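Gredeslow Kitchen Guide
Section 4. The countertop oven: sausages on sticks

Read Section 3 first if the oven has been moved from its usual table. Otherwise start with step 1.

This section replaces the old laminated card from Drivmont, which promised "golden results every time" and gave a single cooking time for every kind of sausage sold. I cooked from that card for a month. Some came out split, some came out pale, and one batch was fine. I would call that luck.

4.1 Before you switch on

1. Put the oven toward the back of the table, with enough free table in front for the door to fold all the way down. The door lies flat when it is open. Anything standing in front of the oven is going to be hit by it or trapped under it.

2. Leave a gap behind the oven and at both sides. The old card said one inch would do. I don't believe it, and I leave a hand's width.

3. Keep paper away from the oven. Bags, cups, napkins and packaging all count. If a bag has to be on the table, put it at the far end.

4. Take everything off the lid. It's flat, so people treat it as a shelf, and it gets hot.

5. Check the cord. It should not cross the lid or hang where the door comes down.

6. Plug in. Straight into a wall outlet is what I would choose. If you must use a power strip, read its rating and the rating plate on the oven, and don't run a kettle or a second heater from the same strip. "It has always been fine" is not a rating.

CAUTION: A strip that feels warm to the touch is telling you something. Switch everything off and find another outlet.

7. Open the door and look inside. The rack should run level across the middle. Push it from side to side; if it rocks, take it out and seat it again.

Note: If this is the first use, run the oven empty with a window open until the smell stops. The usual advice is ten minutes. Mine smelled for longer than that, so go by your nose.

4.2 Preparing the sausages

8. Soak the sticks in a bowl of water if you have time. I am not convinced it does much. A soaked stick may take longer to scorch, but in a small oven the ends still brown. Keeping the ends away from the heating elements matters more.

9. Push each stick in lengthwise, slowly, turning it a little as you go. Stop before the point comes out at the far end. If the sausage splits, cook it anyway and eat that one yourself.

10. Lay the sausages side by side on the ridged metal tray. Leave some space between them. The ridges let fat run off underneath, or so the story goes. What I can say for certain is that the ridges stop the sausages from rolling.

11. Point all the sticks the same way. You want one side of the tray you can reach for without getting poked.

12. Keep the spare sticks upright in a heavy cup, well to the side. The packet of 100 that we buy is too light to stand up once it is half used, and it spills whenever someone brushes past.

13. Open the door fully, hold the tray level, and slide it onto the rack. Check that no stick touches the glass before you close up.
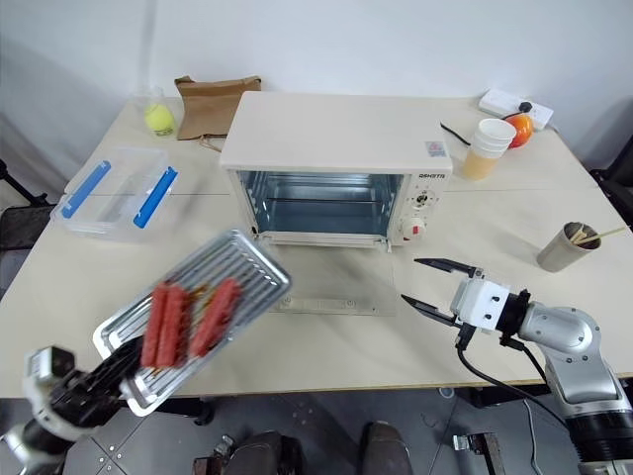 Selvaraj Karunaratne would have it the other way around: leave the sticks out until the sausages are cooked, because a stick in the oven gains you nothing and a stick pushed in afterward goes in clean. I have tried it both ways. A hot sausage is harder to hold, and more juice comes out when you pierce it, but you never have a scorched end. If your sticks burn every time, do it his way and skip steps 8, 9 and 11.

4.3 Setting the controls

The control strip is on the right side of the front panel, under the lettering RASHETA. There is a small round knob below the name and a second knob, with a red indicator, further down. Look at the printing around each knob before you turn anything. I have watched sensible adults set the wrong one and stand there waiting.

14. Set the temperature to a medium-high heat, 375°F or the nearest mark. Treat the number as a suggestion. On small ovens the dial and the inside of the box are often strangers to each other.

15. If you own an oven thermometer, hang it from the rack and believe it over the dial. I used a Brandley, the plain kind with a hook. On one earlier oven it disagreed with the dial by about 81 degrees, and the dial was the one I threw out.

16. Let the oven heat with the door closed before the tray goes in. If the tray is already on the rack from step 13, take it out with mitts and put it back when the heat is up. Some people start from cold. The sausages still cook, though the times below will be no use to you.

17. Set the timer for eight minutes.

18. When it rings, put on mitts, open the door flat, and pull the tray out onto a heat-safe mat. Turn each sausage with tongs. Don't turn them by the stick. The stick spins and the sausage stays where it was.

19. Put the tray back for another six minutes, then start checking.

CAUTION: The handle bar sits low and close to the front of the table when the door is down. Don't lean over it. Don't rest the hot tray on the open glass either, however convenient it looks.

4.4 Are they done?

Color is no help here. A sausage that was red when it went in can be red when it is done, and a dark skin only means that the skin is dark. "Until the juices run clear" is on every packet and I have never found it reliable.

20. Use a probe thermometer, pushed into the end of the thickest sausage until the tip is in the middle. For raw pork or beef, you want 160°F. For raw chicken or turkey, 165°F.

21. If the packet says fully cooked, you are only heating them through. Follow the packet on this one.

22. No probe? Cut the thickest one in half across the middle. If it looks soft and raw inside, all of them go back in.

Note: The ones nearest the back usually finish first. If yours don't, swap the tray end for end at step 18 and see whether that changes anything. It might not.

4.5 Taking them out

23. Switch off and unplug before you start moving food. The timer stopping is no proof that the oven is off.

24. Lift the tray with both hands in mitts and set it on the mat.

25. Move the sausages to a clean plate. It must not be the plate the raw ones came on.

26. Leave them for three minutes. I used to think resting was nonsense for anything this small. It does save the roof of your mouth.

27. Hold a stick near the sausage, never by the far tip, when you pass it to someone. Small children should get theirs off the stick and cut lengthwise.

4.6 Cleaning the table

The Benavides wipes sold for this job claim to lift grease in one pass. They took three passes and left a smear. Dish soap and a cloth did the same work for less money.

28. Wait until the oven is cool. Half an hour is not always enough, so hold your hand near the lid before you touch it.

29. Slide out the rack and wash it with the tray. Use a brush along the ridges, working in one direction. Steel wool will get the black off and take the finish with it.

30. Wipe the inside walls with a damp cloth, wrung out hard. Keep water off the heating elements and the control strip.

31. Wipe the glass while the door is flat, and dry it before you fold it up.

32. Go over the table with warm soapy water, then again with plain water.

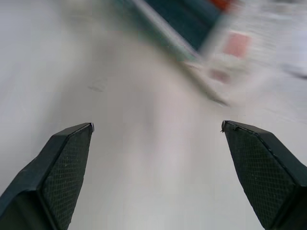
Grease is easier to find by touch than by sight, whatever the bottle tells you about a streak-free shine. Run a dry finger across the wiped part and feel for drag. Light woods and plastics are the worst for this, and on anything as pale and smooth as the off-white and gray surface shown here, I would not trust my eyes to tell me that a thin film of fat was gone. Tilt your head until you catch the light from a window. If you see a dull patch, go back to step 32.

33. Check the edges and the underside of the table front. Drips collect there.

34. Throw away used sticks point down, in a closed carton or an empty can. A loose stick goes straight through a trash bag.

4.7 When it goes wrong

Sticks are charred, sausages are raw. The tray is too high or the heat is too much. Lower the rack one position, if yours has another position, and drop the dial by 25 degrees.

Skins have burst. Heat too high again. Pricking the skins beforehand is the cure everyone recommends. I tried it on half a batch and could not tell the halves apart.

Sausages are pale on one side. They were not turned, or they rolled back after turning. Set them down in the grooves, between the ridges.

Smoke. Turn the oven off, pull the plug, and keep the door shut until it clears. Most of the time it is old fat on the floor of the oven. If you see flame, the door stays shut.

The oven trips the breaker. Unplug the other appliances and try once more. If it trips again with nothing else plugged in, stop using it and have it looked at. A 700-watt load should not trouble a sound circuit, and a larger one often does; the plate on your own oven will tell you which you have.

The timer rings early or late. Small dial timers are poor at short times. Turn the knob well past your mark and then back to it. This trick is supposed to help, and it seems to. I still use the clock on the wall.

4.8 Storing leftovers

35. Pull the sticks out. They tear film and crack lids.

36. Cool the sausages, then put them in a lidded box and get them into the refrigerator within two hours of cooking.

37. Press down both clips if the box has them, and check that the lid sits flat all around. A click proves very little.

38. Reheat only what you will eat, to 165°F in the middle. Eat the rest within three days.

For toast and open sandwiches in the same oven, go to Section 5.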